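Trail Guide Support
Ticket 663: Pešek Glen walk, audio guide and map drop out past the second bridge
Status: Resolved
Opened by: Oľga Kopecký
Product: Govov walking guide, phone version
Area: Pešek Glen, lower path to the old mill

Original message

Hi all! First of all, I love this guide. I've done the Pešek Glen walk three times this summer with it and every time I learn something new (I had no idea the beech trees by the weir were planted for a tea garden). But I have a problem that keeps coming back, and I'd love to get it sorted before my sister visits.

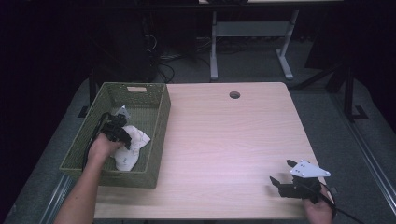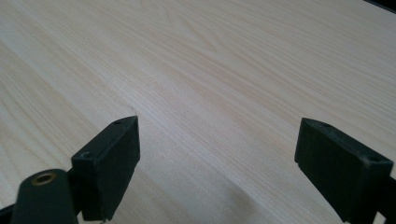

The walk starts fine from the parking lot by the chapel. The blue dot follows me, the first stops play when I reach them, all good. Then I cross the second footbridge, the path drops down beside the stream, and the map goes gray. The dot stays stuck on the bridge. If I keep walking to the mill, no more stops play at all, and when I come back up to the road the app plays three of them in a row, one on top of the other!

What I have tried so far:

Closing the app and opening it again. The map comes back for a moment, then gray again.
Restarting the phone at the picnic spot. No change.
Turning airplane mode on and off. No change, but there is no signal down there anyway.
Walking it in the other direction, from the mill up. In that direction the map is gray from the very start, until I reach the bridge.

I downloaded the walk at home over wifi, and it says "Saved" with the green check mark.

Thank you for any ideas!
Oľga

Reply from Support

Hi Oľga, what a great report, thank you! Walking it both ways was a really useful test. It tells us the trouble belongs to a place on the map and has nothing to do with how long the app has been open.

Could you check a few things for us?

1. Open Settings, then Saved Walks, and tap Pešek Glen. What number do you see next to "Map pieces"? It should be 30.
2. On the same page, is "Power saver" on or off?
3. Does the gray part begin right at the bridge, or a little past it, near the wooden gate?

Reply from Oľga Kopecký

Hello again! I had a look.

1. It says 5. So that is not good, is it?
2. Power saver is on. I think I turned it on in the spring for a long day out and forgot.
3. Past the gate. Right where the bank gets steep and the ferns start. It's a gorgeous bit, by the way, all moss and dripping rock, and there's a tiny waterfall on the left that the guide doesn't mention. You should add it!

Reply from Support

That's our answer, or most of it! Five pieces only covers the top of the glen down to the gate. The rest of the map never made it onto your phone, and the green check mark should not have been there. I've passed that to the people who work on downloads.

Here's how to get a full copy:

Go to Saved Walks and swipe left on Pešek Glen, then tap Remove.
Close the app all the way.
Open it again on wifi and tap Save Walk.
Keep the app open on the screen until the bar reaches 100 percent. If the phone goes to sleep halfway, the download can stop early.
Check that "Map pieces" now says 30.

Then please turn Power saver off for this walk. With it on, the app checks your location much less often, and under thick trees it can miss a stop completely. When it finds you again it tries to catch up, and that would explain the pile of stops playing together back at the road.

And thank you for the tip on the waterfall. I've sent it to our route editor, who is already excited.

Reply from Oľga Kopecký

Removed it and saved it again. The first time it got as far as 22 and the screen went dark, so I started over and kept tapping it like a maniac. Now it says 30! Power saver is off. I'm going out tomorrow and will report back.

Reply from Oľga Kopecký

It works!! The map was there the whole way down, past the gate, past the ferns, right up to the mill wheel. Every stop played in its own place. I finally heard the one about the packhorse bridge while standing on the packhorse bridge, and it was wonderful.

One small thing: the dot wandered off into the stream for a minute where the cliff leans over the path. It came back by itself at the next bench.

Reply from Support

Hooray! So happy to read this.

The wandering dot is normal on that stretch. The rock blocks a lot of the sky and the phone has to guess. If it doesn't come back by the bench, tap the small compass in the corner and it will look for you again. The Skukura Gorge walk has the same trouble near the tunnel, and the same tap fixes it there.

Internal note

Download check added to the list for the next update: the green mark should only show when all map pieces are saved. Same fault found on a test phone with the Seson Woods walk. Stops playing over each other is being looked at as its own ticket. Waterfall past the gate to be added as a new stop, wording to come from the route editor.

Closed August 31, 2018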